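Small Loans and Small Shops: Final Report
Introduction to Business Finance, Group Project
Yasaman Alipour
June 15, 2023

1. Background

My project looked at how very small businesses pay for their first piece of real equipment. I wanted to compare crowdfunded microloans with bank loans and with borrowing from family. The class had already covered bank lending, so most of my time went to the microloan part.

I contacted 15 owners and 12 of them agreed to talk. Most work alone or with one other person. They include a shoe repair shop, a seamstress, two food businesses and a bicycle mechanic. I asked all of them the same questions: how much they borrowed, what they bought, how long the application took, and what they would do differently.

2. What the owners bought

Equipment was the most common answer. Fuchs, the shoe repair shop, used its loan for a used sole stitcher. Bulo, a breakfast stand that sells at two markets, bought a griddle and a second cooler. Senitz makes table linens and aprons to order and needed an industrial sewing machine, because the home machine could not get through heavy hems.

Stock came second. The owner of Bulo said eggs and flour were harder to finance than the griddle. A lender can understand a griddle, but ingredients are gone in a week and the loan is still there. She now pays for ingredients only out of sales.
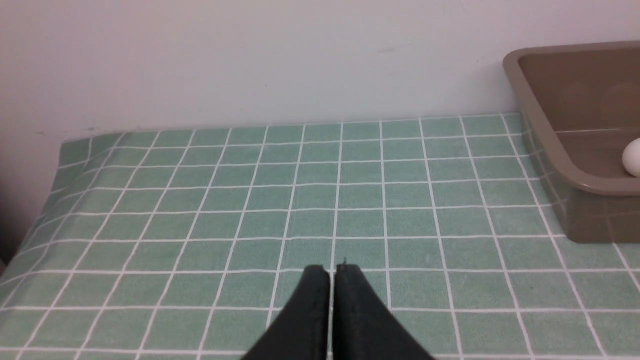
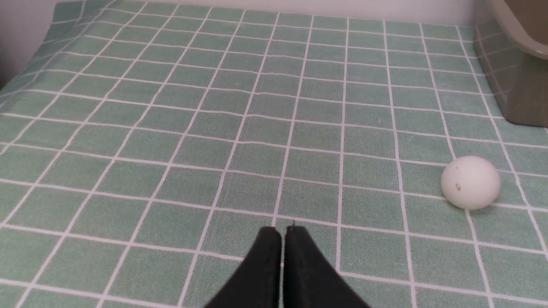

Green and white grid cloth on the table.

Senitz had a similar problem with fabric. The mill has a minimum order, and the owner had to pay for a full roll before she had customers for it. She split one roll with another maker the first time and has bought full rolls since then.

3. Repayment

The average monthly payment in my group was $257. Owners with steady customers said this was manageable. The ones with seasonal sales had more trouble, and two of them missed a payment during their first winter. Both caught up later. Neither had known they could ask for a payment schedule that matched their season.

I used Zidex, the spreadsheet tool from our course, to compare the loans. It does not handle irregular payments well, so I entered those by hand and checked them a second time.

4. Problems with the project

My group of owners is small and most came through people I already knew, so the results should not be applied to small businesses in general. Three owners did not want to give exact loan amounts and gave a range. I used the middle of the range, which may have moved the average a little.

I also started the interviews too late. Market season begins in June and several owners could only talk for about 15 minutes between customers.

5. Next steps

If I continue this in the fall, I would like to interview owners who were turned down. Everyone I talked to got the money in the end, from one source or another. I would also add a question on insurance for the equipment, which came up with Fuchs and which I had not planned for.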